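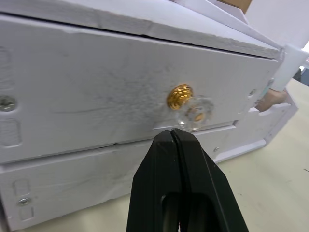

Figure 1. Closed gripper fingers below the knob of the upper drawer, white two-drawer test unit.

Wokow Shared Workshop
Progress report to the Lightfoot Fund: Drawer-Opening Arm
Report date: 21/02/2021

1. Work completed

The arm is assembled and runs from the bench at the Vodcombe site. The parallel gripper has been fitted and its two fingers close evenly along their length. Wiring inside the wrist was redone after a connector failed, and the repair has held through all later sessions.

The test furniture is a small painted wooden drawer unit placed directly on the tabletop. It was chosen over a purpose-made rig as the grant asks for ordinary household items. The paint on the drawer fronts is scuffed and will be left as it is.

2. Results to date

The team has logged 101 attempts at opening the upper drawer, of which 70 ended with the drawer fully open. Most of the failed attempts were slips at the knob. Its clear, flower-shaped body gives the fingers little flat surface to hold, and the bright gold-colored cap at times misleads the software that locates the knob - this is the main technical problem still open.

Work on the lower drawer has not started.

3. Budget

Spending stands at 80 percent of the award. The wiring repair was met from the parts line and no transfer between lines is requested.

4. Next period

Softer finger pads are on order from Fliltdale and will be tested on the same knob. The target is 40 openings in a row without a slip. Lower drawer trials will follow, then closing trials on both drawers. A public demonstration at the workshop is planned for September - the Fund will receive notice once the room booking is confirmed.

The full attempt log is available to the Fund on request.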